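About Kashyap Language School

Kashyap Language School teaches English, Spanish, Hindi and Persian to adults. We have been open for 18 years. Most of our students work during the day, so most of our classes meet in the evening, with a smaller number in the early morning before work.

How we started

Renu Chaturvedi began the school with one evening class in Hindi for people who had married into Hindi-speaking families and wanted to talk with their in-laws. The first group met in a rented room above a print shop on Wulliden Street. The second group was twice the size of the first, and by the end of that year there was a waiting list. Renu asked Touran Fallahi, whom she knew from a teacher training course, to add a Persian class. English came next and is now our largest program.

We moved to our present building on the corner of Wulliden and Third when the print shop needed its upstairs back. There are six classrooms, a small library and a kitchen that students are free to use. The front door is on the Third Street side. There is a ramp at the side door, which is unlocked whenever classes are in session.

What we teach

Each language is offered at five levels. A level takes one term, and a term is 12 weeks. Classes meet twice a week for 90 minutes. We do not put more than ten students in a class, and we will run a class with as few as four.

New students who already know some of the language take a short placement interview. It is a conversation with a teacher and there is no written part. Complete beginners can skip it and sign up for Level 1 directly.

We use printed course books at Levels 1 through 3. From Level 4 on, teachers choose their own material: news articles, short stories, radio programs, letters from the gas company. Students at these levels are asked to bring in things they have had trouble reading or understanding, and part of each week is set aside for that.

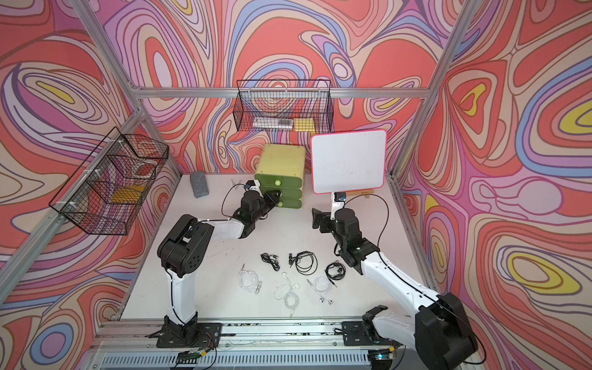
Homework is given after every class and should take less than an hour. Teachers return it at the next meeting. Students who miss a class can pick up the work from the office or ask for it by email, and may sit in on another class at the same level during that week if there is a free chair.

We also run a writing course in English for people who need it on the job. It covers email, short reports and applications. Yayra Nyarko set up this course and still teaches it, along with the Level 5 English class.

Our teachers

We have 18 years of the same rule on hiring: every teacher has taught adults before coming here, and every teacher has learned at least one language as an adult. Harish Kanaujia teaches Hindi and looks after the library. Touran Fallahi still teaches Persian at all five levels. Savita Kaushik runs the office and handles placement interviews, schedules and refunds.

The library

The library holds 2,189 books, most of them given by former students. Anyone enrolled in a class may borrow three at a time for four weeks. The children's shelf is popular with our beginners, and parents are welcome to take those books home for their kids too.

Fees and enrollment

Fees are due in the first week of term and can be paid in three parts. The fee covers the course book. If you withdraw before the third class, we return the full amount less the cost of the book. Returning students pay a reduced fee.

We enroll around 120 students each term. The fall term begins in October and fills up first. Evening English classes at Levels 1 and 2 usually close two weeks ahead of the start date.

To enroll or ask a question, come by the office in the afternoon or evening, or leave a message for Savita and she will call you back.

Page last updated February 10, 2023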